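# Tag der offenen Tür bei Tuver: war jemand da?

**kaltleiter** schrieb um 14:30:

Ich komme gerade zurück. Angekündigt war »Haushaltsrobotik zum Anfassen«. Gezeigt wurde eine Simulation auf der Leinwand: Arm neben einem Sofa, auf dem Sofa Kleinkram, den er wegräumen soll. Die Ansicht dicht am Greifer fand ich noch am ehrlichsten, da sieht man den Finger vor dem roten Teil mit dem hellen Schnörkelmuster und sonst fast nur Blaugrau.

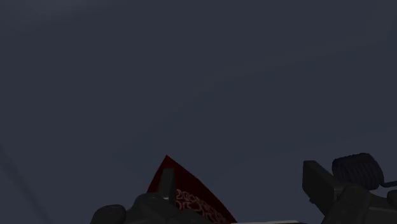

## Antworten

**Lötfrosch**

Und, hat er etwas gegriffen? Auf deinem Bild lässt sich das ja nicht entscheiden.

**kaltleiter**

Ich musste zum Bus, bevor der Durchgang fertig war. Der Vortrag davor ging ewig. Venla Väisänen hat ihn gehalten, fachlich gut, aber auf die Frage nach der Erfolgsquote kam nur »500 Durchläufe«. Das ist eine Menge und keine Quote.

**mara_p**

Finde ich unfair. Ich saß in der zweiten Reihe, und sie hat klar gesagt, dass die Auswertung im Dezember kommt. Simulation ist außerdem völlig normal, bei Plesham machen sie das genauso. Ich hänge mal die Gesamtansicht an, da erkennt man wenigstens die Aufgabe: das rote Netzteil liegt halb über dem geflochtenen Ding, darunter noch so ein dunkler Kringel, der auf dem Bezug kaum auffällt.
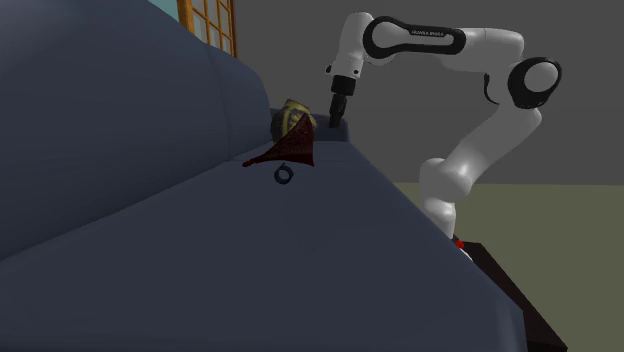
Stoff über einem anderen Gegenstand zu fassen, ist auch gerechnet nicht trivial. Wer das als Kinderkram abtut, soll es mal selbst aufsetzen.

**Lötfrosch**

»Netzteil« hat mich kurz verwirrt :) Du meinst Netzstoff.

Schwierig glaube ich sofort. Mich stört, dass gerechneter Stoff eben so fällt, wie man ihn einstellt. Mein Sofa hat Krümel und eine Katze.

**kaltleiter**

@mara_p Gegen Simulation sage ich nichts. Aber dann schreibt man nicht »zum Anfassen« auf das Plakat. Ich bin dafür 2 Stunden gefahren.

**mara_p**

Beim Plakat gebe ich dir recht. Beim Rest nicht.

**Varghese**

Gibt es die Folien irgendwo? Mich interessiert nur, welches Stoffmodell sie verwenden.

**mara_p**

Noch nicht online, ich habe ihnen eben gemailt.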